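Search tickets and logs
Enter a ticket number or keyword

Gripper comparison, brick sorting cell: Mesley fingers slip, Cerari fingers mark the bricks

Status: Open, waiting on parts
Opened by: Yuzhen Li
Date opened: January 12, 2024
Area: End effectors, wrist camera
Arm: Hoshino, bench mount
Controller: Hedix, firmware unchanged since September

Summary

We are trying two sets of parallel fingers on the same gripper body to decide which one stays on the sorting cell. The job is to pick toy bricks off the white bench and put them in the red organiser by colour. The Mesley fingers are flat plates. The Cerari fingers have a ribbed pad. Both sets fit the same mounting screws, so the swap should have been quick and the results easy to compare. They weren't, and this ticket is the record of what was tried.

Original report

With the Mesley fingers on, small bricks turn in the grip during the move from the bench to the organiser. The brick leaves the bench square to the fingers and arrives tilted. If it is tilted enough it catches the rim of the compartment on the way down, and the Hedix then stops on a force limit. I have to clear the stop by hand and send the arm home before it will accept another job.

With the Cerari fingers on, the same bricks hold well but come out with fine lines pressed into the sides. Also the ribbed pads are thicker, and when the fingers open to release inside a compartment the outer face of one finger can touch the wall.

First checks

Finger screws checked on both sets. One screw on the Mesley set was not fully home. Tightened it and ran 18 picks. Slipping was less but still there, and there were 3 force stops in the run.

Cleaned the Mesley finger faces with a dry cloth, then with a damp one, and let them dry. No change I could measure.

Swapped the gripper cable for the spare in case the body was losing position feedback. No change. Put the original cable back.

Grip force

The grip force on the Hedix is set as a level, not in newtons, so it is hard to compare it with the sheet that came with the fingers. It was at level 2. I raised it to 3 for the Mesley set and the turning got noticeably better on full-size bricks. On the small ones it got worse. They are being squeezed near one end and the extra force just pushes them round.

Level 6 was tried once. The brick shot out sideways and I did not repeat it.

The Cerari set went back on at level 2. No turning at all on either size. Marks on the bricks as before. Dropping to the lowest level got rid of most of the marks, but then the grip confirmation did not come through every time and the arm waited at the pick point until it timed out.

Pick position

Went back to the Mesley set and looked at where the fingers close on the brick. The pick point is worked out from the wrist camera, and the camera was calibrated with the Cerari set fitted. The Mesley plates are shorter. The gripper was therefore closing higher up on the brick than it should. I changed the tool length in the controller and did the calibration again from the start, including the tilt step that I had skipped the first time.

After that the bricks were held nearer the middle and the tilt on arrival was small enough that most of them would go in. I then stopped the program over the organiser to check how the brick sat between the plates.

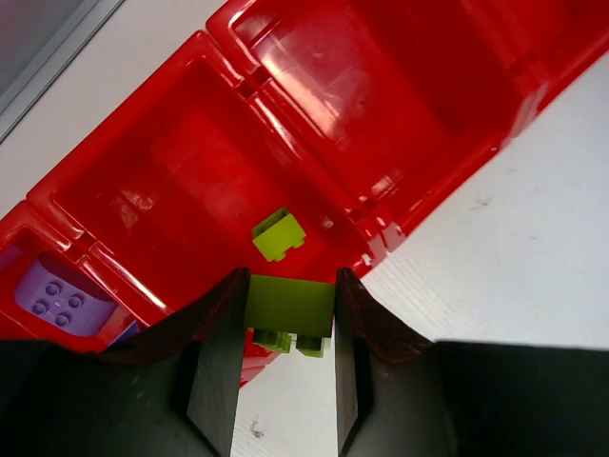

Wrist camera, Mesley fingers. Lime-green brick in the grip with its studs pointing down, a small green brick in the compartment ahead.

The still is useful for two things. The first is the hold: a flat face of the brick is at the top and the studs are at the lower edge of the view, which is the orientation I want to keep as the reference for the next run. The second is the light. The red plastic throws back the overhead lights in pale streaks, on the floor of the compartment as well as the walls, and the camera has to find a brick or an empty space in the middle of that.

Camera and glare

I had put the missed detections down to the fingers getting in the way, because the black housing takes up the bottom corners of the view and hides part of the left-hand compartment. That is still a problem, but it is the same for both finger sets and can't explain a difference between them. Glare is more likely for the misses. I went through the detection log and a fair number of the false hits were bright patches on red, with no brick there at all.

Tried so far for the glare:

Exposure down one step. Fewer false hits, but the purple bricks became hard to separate from the shadow at the compartment wall.

Exposure back to normal and a sheet of tracing paper taped under the nearest light. Better than the exposure change. It is not a permanent fix and the tape has already come down once.

Detection limited to the floor of each compartment, ignoring the walls. Helps when the organiser is exactly where the program expects it. The organiser is only standing on the bench and gets nudged, so I would want it fixed down before relying on this.

The reddish-brown upper part of the Mesley fingers is close enough in colour to the organiser that the mask picks up the edge of it now and then. I have drawn a fixed mask over both fingers. It needs redrawing if the opening width changes.

Where this stands

Mesley: acceptable on full-size bricks at level 3 with the corrected tool length. Small bricks still turn sometimes. No marks.

Cerari: best hold by some distance. Marks the bricks, and tight when opening in the compartments.

I would rather stay with the Mesley set and add a thin soft pad to each plate. Pad material is ordered. If the pad adds much thickness the tool offsets and the finger mask will have to be done again, so please don't copy the present values to the second arm yet.

To do

Fit pads and repeat the run of 18 with small bricks only.
Fix the organiser to the bench.
Get a proper diffuser for the light.
Save the Cerari and Mesley tool settings under separate names on the Hedix. At present whichever was used last overwrites the other.

Comments

benchside: We had the same turning with flat plates on a different gripper. Slowing the first part of the lift helped more than force did. Worth a go before the pads arrive.

Yuzhen Li: Thanks. Lift speed is at the default, I haven't touched it. Will try at half and add the result.

mk_tools: Could you just buy a matt organiser? Ours is grey and the camera has no trouble with it.

Yuzhen Li: Possible, but the compartment positions are all taught for this one. I'll look at it if the diffuser doesn't work.

t.orrin: Which pad thickness did you order? The thick ones peel at the corners after a few weeks.

Yuzhen Li: The thinnest they had. I'll note the part number when they come.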